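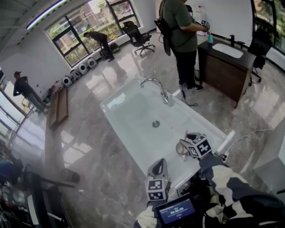 Community > Performing Arts > Dance > Going to shows

Nivier mixed bill – is it worth the regional leg?

plié_not_pleather
The Nivier company have put out dates for their mixed bill and I'm trying to decide between the city season and the regional one. The regional hall is a 44 minute drive for me, the city is a flight. Program is the same on paper: Skullovgate, the Rawat duet, then the new Valter Lie piece after interval. Has anyone seen them on tour before? I've heard they use recorded music outside the city.

backrow_bev
Saw them in November at a preview. Recorded music for Skullovgate, live piano for the Rawat. The recording was fine. The speakers on the left side of the hall were not, so book right of centre if you can.

tendu43
It's not the same program. Skullovgate is cut for touring. In the city it's 13 dancers and in the halls it's 7. They drop the whole second section, the one with the benches. If you're going for Skullovgate, fly.

backrow_bev
The bench section is the weakest part of it. I didn't miss it.

tendu43
We'll disagree on that. Without it the ending makes no sense, you've got the woman in grey walking off and no idea who she's walking away from.

plié_not_pleather
Thanks both. I haven't seen Skullovgate at all so I wouldn't know what was missing. Mostly I want to see the new one.

Harlequin Floor
The Lie piece is the same cast in both, as far as I know. My niece is in the second company and she said Valter Lie rehearsed the touring group himself. It's 26 minutes or thereabouts. Very little set. Don't expect steps you'll remember on the way home, it's mostly walking patterns and some floor work.

backrow_bev
I liked it more than I thought I would. The lighting does a lot of it. My neighbour hated it and spent the second half reading the program.

swing_understudy
Worth mentioning the Walturen theatre in the city holds 2,000 and the cheap seats are a long way back. I sat up there for their last season and could not tell the dancers apart. In a hall you're close enough to hear them breathe. For the same money I'd take the hall every time.

tendu43
You can see the patterns from up high though. For a piece that's mostly walking patterns that matters. Row C in a flat hall and all you get is the front line.

swing_understudy
Fair point. Most of the regional halls have raked seating now, but ring and check.

plié_not_pleather
Rang them. Raked from row F back. I've booked G, right of centre as per Bev. Does anyone know if there's a talk beforehand?

Harlequin Floor
There was one on the opening night of the last tour, in the foyer, no chairs. I don't think they do it for every town. It'll be on the ticket email if so.

tendu43
If you do go, report back on the ending of Skullovgate. I'd like to hear how it reads to someone who hasn't seen the full version.

plié_not_pleather
Will do – not until late in the run though, that was all they had left in G.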